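Reviews > Kits and hire > Fleta home recording kit

I'd had the Fleta kit for a fortnight before I got Darius Kļaviņa on the phone, so by then I had a proper list of grumbles. He took it very well. He runs the hire side at Loltine, which is the firm behind Fleta, and he'd rung me from the Redport office with his lunch on the go (I could hear the crisps).

For anyone who missed my first post, Fleta is a hire service. You get a pair of hand-held grippers with cameras on, you do ordinary jobs around the house with them, and the recordings go off to be turned into lessons for robot arms. You can be paid for recording, or you can buy the whole lot outright for £1,299 and keep what you record. I asked who on earth does the second one.

"Small labs, mostly," he said. "And people with an arm on a bench at home who are fed up with teaching it in a tidy corner. They want a real table with real stuff on it."

The real table is a big thing with him. I'd asked whether I should clear mine first and he nearly shouted. "No! Please don't. We get so many bare white desks. Give me fruit, give me packets, give me a loud tablecloth."

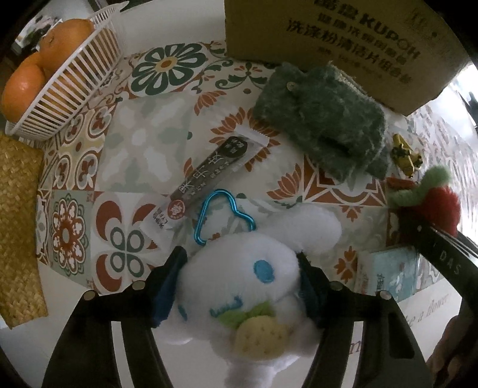 Soft toy in the grip, with a second gripper busy at the right.

Soft toys turned out to be his favourite subject. I'd have guessed they were the easy ones, as you can grab them anywhere and they don't break, but he says beginners squash them flat. "You've got nothing telling you to stop. With a mug you feel it straight away. With a plush you just keep squeezing, and then the robot learns to strangle rabbits."

I tried it his way that evening, closing the jaws only until the toy stopped sliding, and it did feel better. My hands ached all the same. I told him so. He reckons 40 minutes is plenty for one sitting and that the printed guide ought to say so on the first page, where at the moment it says nothing. He's promised me a new guide. I'll believe it when it's in the box!

We got on to what goes wrong. I'd lost most of an afternoon to pairing the two grippers, and he admitted the app is the weakest bit of the service. There's a fix on the way, though he wouldn't give me a date. The other common one is people working too fast - they tidy the way they would with their own fingers, and half the picks are a blur.

"Slow down, and let go properly," he said. "People are so pleased with picking a thing up that they fling it at the end." 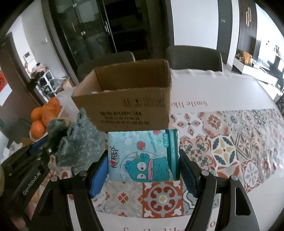 Sorting jobs are where Fleta sends most new users, and they come as a sheet of four tasks that you can do in any order. Darius started them with an earlier trial called Khương, when the team had 598 recordings and, in his words, far too many of them were of sponges. He wanted thin things and flat things and things that bend. A packet of tissues is a good one for that, held upright between the blue pads, where you can watch its front and see how much you're pinching it. I found packets the hardest of the lot to pick up from flat on my own table, and my trick of nudging them to the edge first got a laugh. "Leave the nudge in," he said. "That's how you'd do it, so we want it."

I asked about privacy too, as several of you had written in. You get to watch everything back before it's sent, and you can bin any recording you like. He does it himself at home. "I've binned over 40 of mine. I sing," he said, and wouldn't tell me what.

Would he change the price? He thinks the buying price is fair and the hire deposit is a bit steep, and I'd agree with him on the second. I've kept the kit on for another month anyway, and I'm starting on the cutlery drawer next.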